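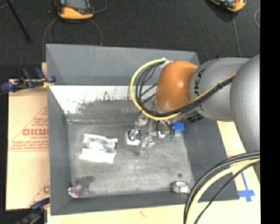
Sharon Mollel replied at 10:40: did anyone try tipping the grey bin out before ordering another one?

**Ticket:** small parts gone astray, grey bin
**Status:** open, again

- Bin stays on the cardboard. The floor of it is scuffed enough already.
- Blue block and the little green bits go back to the Dalta drawer. They have a label there – they've had one since July.
- White piece with the round centre: Bakari thinks Kendex, I think wishful thinking. Leave it in the bin until one of us is right.

Sharon, no, we didn't tip it. I'll do it after lunch, over a sheet, and post what's left by 2.

Emilian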